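Visits > Manufacturing > Site Reports

Search reports, suppliers, topics

Open Day at the Tidby Sink Works, Kandden

The Tidby works in Kandden opens its pressing and finishing halls to trade visitors twice a year, in spring and again in November. I attended the spring session on 5 May 2025. Registration was at the side gate on the canal road, and safety shoes were required from that point on. Ear protection was handed out at the door of the press hall and collected again at the end.

The plant makes stainless steel kitchen sinks, mostly drop-in and undermount models for the domestic market. Flat sheet arrives in coil from a service center, is leveled and cut to blanks on site, and leaves as boxed product. Plastic fittings and waste kits are bought in.

Press hall

Bowls are deep drawn. The blank is held at its edge by a blank holder while a punch pushes the center down into the die, and the metal flows inward from the flange. Two things can go wrong. If the holding force is too low, the flange wrinkles. If it is too high, the metal cannot flow and the bowl tears near the bottom corner. The operators set the force from a chart by sheet batch and then correct it by eye on the first few pieces.

The main line has 4 presses in a row. Deeper bowls are drawn in two stages, with a lubricant film applied before the first and washed off after the second. The guide pointed out that corner radius is the real cost driver. A tight radius looks modern and sells well, but the steel thins more at the corners and the reject rate goes up. The generous radius on the older ranges is easier to press and, in my view, much easier to wipe out.

Scrap flange is trimmed, baled and sent back for melting. I asked for the yield figure and was told it is not given to visitors.

Welding and finishing

Double-bowl units can be drawn from a single sheet or assembled from separate bowls welded to a common deck. Tidby does both. The welded route allows a narrower divider and deeper bowls, but every seam then has to be ground flush and brushed so that the grain runs the same way across the joint. This was the slowest station in the building. One misaligned belt pass leaves a visible band, and the piece goes back to the start of finishing.

Sound-deadening pads are glued to the underside after brushing. A demonstration with a steel spoon dropped into a padded and an unpadded bowl was convincing, though the hall was loud enough that it had to be repeated.

Layout and range

A short talk on basin proportions followed in the training room. The unequal double bowl is still the plant's strongest layout for family kitchens - a large basin for pans and plates, a small one for rinsing. The drain position in the large basin was discussed at some length. Moving it off center frees cabinet space underneath for a pull-out bin, at the price of a longer fall across the floor of the bowl.

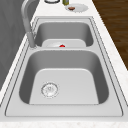
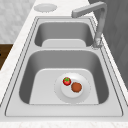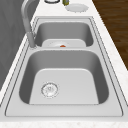
Renderings of an unequal double bowl in a pale countertop.

Test room

Finished samples are pulled from each shift and taken to a small room behind packing. Thickness is read by ultrasonic gauge at the bowl floor, at the walls and at all corners. Drainage is checked by filling the basin to the overflow, pulling the plug and looking for standing water. Hot and cold water are run alternately into the bowl to test the adhesive on the pads. The rig, built by a local firm called Sarkar, had logged 145 cycles on the sample we saw.

Surface checks are done under a strip lamp at a low angle. Two samples on the bench had been marked with wax pencil for fine scratches that I could not find without help.

Practical notes

The tour lasts 2 hours without a break. The bus from Isten station stops at the canal bridge, and the walk from there has no sidewalk for the last stretch. Parking is on gravel. Photography is not allowed in the press hall. Printed dimension sheets were available at the exit, but the undermount cutout templates had run out by the afternoon and have to be requested by mail.

Filed under: Factory Visits, Kitchen Fixtures, Sheet Metal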